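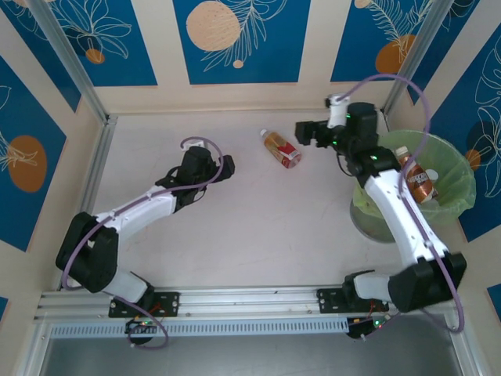
Subject: Re: [mwlisteners] 1480 at sunset, what am I hearing?

Zachary Cormier wrote:

> Hi everyone, I've been reading along for a while and this is my first
> real post, so go easy on me. I'm in Marsden, on the flat side of town,
> with a portable I bought used (it's a Valleck, the gray one with the
> big tuning knob) and nothing but the antenna that's inside it. Tuesday
> evening I was sitting on the back steps going up the dial and on 1480
> there was a man reading farm prices. He was clear for maybe two minutes,
> then he sank under some music, then both of them were gone and it was
> only static. Then the man came back and said something that sounded
> like "Skita" and I lost him again.
>
> Three questions.
>
> 1) Is it possible I was hearing Skita from here on this radio? The
> map says it's a very long way.
>
> 2) Is there something wrong with the radio that makes it fade like
> that? It's fine on the local stations.
>
> 3) What should I buy first? I've been looking at long wire antennas
> and there's a lot of stuff out there that costs more than the radio
> did. I don't mind spending a little but I'd like to spend it on the
> right thing.
>
> Also I wrote down the time as 8:39 but I'm not sure my kitchen clock
> is right. Does that matter?
>
> Zachary

Zachary, welcome! And what a first post. I read it standing up in the kitchen and then went straight out to the shed to see what I could get on 1480 myself (lightning crashes and a ball game, so you did better than me).

Yes, it's possible. I can't swear to it from two minutes of farm prices and one half-heard word, and you shouldn't write it down as a sure thing yet, but Skita has a station on 1480 and they do run the farm report in the early evening. The other one, the music, I'd bet on Mukham. They're both in my old logbooks, usually fighting each other, and from Marsden they'd come in from nearly opposite directions, and that's going to be very handy for you in a minute.

There is nothing wrong with your radio. What you heard is what all of us are out there for! In the daytime AM signals mostly travel along the ground and give out after a while. Once the sun gets low, the layer of the upper air that has been soaking them up all day starts to fade away, and the signals that go up begin to bounce back down a long way off. They don't arrive steadily. Part of a signal comes by one path and part by another, and sometimes they add up and sometimes they cancel, and you get that slow rise and sink you described so well. Then add that a lot of stations have to cut power or switch to a different antenna pattern at sunset, and not all of them do it at the same moment, and for a little while everything on the dial is shuffling around. I've had a station sit there like a local for an entire song and vanish in the middle of the last chorus, and I never heard it again.

So that half hour on either side of sunset is the one to guard. Eat early or eat late. I start 35 minutes before and I don't pick up the phone.

Now, what to buy. Please don't buy anything yet! I know that's hard, I had the catalogs too. But your portable has a bar antenna inside it, a ferrite rod with wire wound on it, and that rod is directional. It hears best off its sides and hardly at all off its ends. Most people never find this out because they set the radio on a shelf and leave it there. Put it on something you can turn, like a lazy Susan, or an upside-down cake pan on a smooth table. Tune to a station you know, in the daytime, something middling and not too strong, and turn the whole radio very slowly. You'll find there's a wide stretch where it's good and then a narrow spot where it drops nearly to nothing. That narrow spot is called the null and it's worth more to you than any wire. When you've got two stations on top of each other, you don't aim at the one you want, you aim the null at the one you don't want. The null is much sharper than the peak.

One catch, which you'll have spotted if you've got the map out: a rod has a null off both ends. If two stations sit in exactly opposite directions the null takes out both of them together. From Marsden I think Skita and Mukham are off from a straight line by enough that you can turn one down and keep a good piece of the other, but you'll have to try it. At night the nulls also get mushy, since the signal is coming down at you from above and wandering. Don't be discouraged if it works beautifully at noon and only sort of at nine.

Second free thing: noise. Go around the house with the radio running on batteries, tuned to an empty spot low on the dial, and listen to what buzzes. When I did it the first time I found that my worst offender was a phone charger with no phone on it, and the second worst was the lamp I'd been sitting under for years to listen by. Unplug things one at a time. Write down what you unplugged so you can plug the freezer back in. (I'm telling you this from experience and we ate a lot of fish sticks that week.)

The back steps are a good place, by the way. Anywhere away from the wall is good. If there's a park or a ballfield or a gravel road you can get to on foot, take the radio there one evening and you won't believe it's the same set.

If after a month of that you still want to spend money, then I'd say a tunable loop, the passive kind, no power supply, that you just set next to the radio. No wires to connect at all. You turn the knob on it until the station jumps up. They can be had used for not much and you can wind one yourself on a milk crate in an afternoon, several of us have, and I'll gladly send you my notes, which are messy but do work. A long wire run straight into a portable like yours tends to swamp it, and then you'll hear your local stations all over the dial in places they've got no business being. Save the wire for when you have a receiver that can take it.

About the clock: yes, it does matter, and good for you for asking. If you write to a station for a verification they'll compare what you heard to their program log, and a clock that's off by five minutes can put you in the wrong commercial. Set a watch and keep it just for the radio. I use the 24-hour clock in my log, so eight in the evening goes down as 2000, and you can do that or not, but whatever you pick, stay with it. Put down the frequency, the time, what you heard in as much detail as you can stand, and what was underneath it. "Man reading farm prices" is good. "Man reading hog prices, stumbled on a name, then jingle with a steel guitar" is wonderful, and that's the one that gets an answer back.

Small stations still answer, too! Fewer than before, and these days it's more likely to be an email from the engineer than a card, but write a friendly letter, say where you are and what you were listening on, and say what you liked. I have a letter from Mukham on their old paper with a coffee ring on it and I wouldn't trade it.

For everybody else: June is noisy, I know, and half of you have packed up until fall. I'd still urge you to try 1480 this week. There's clearly something going on up at that end of the dial and the evenings between storms have been surprisingly good. I had three nights in a row where the static dropped off right after supper and things I only expect in winter were poking through for a few seconds at a time. If anyone closer to Skita can say for certain what time the farm report runs now, please post it to the list so Zachary can check his notes against it. My schedule for them is old and has somebody else's handwriting on it.

Zachary, do go back to 1480 on the next clear evening, with the cake pan, and tell us what you get. Even if it's only static, tell us that.

73 and good listening,
Dot

P.S. The batteries. Use fresh ones or well-charged ones, and leave the plug-in adapter in the drawer. That little adapter is very likely the loudest thing in your house.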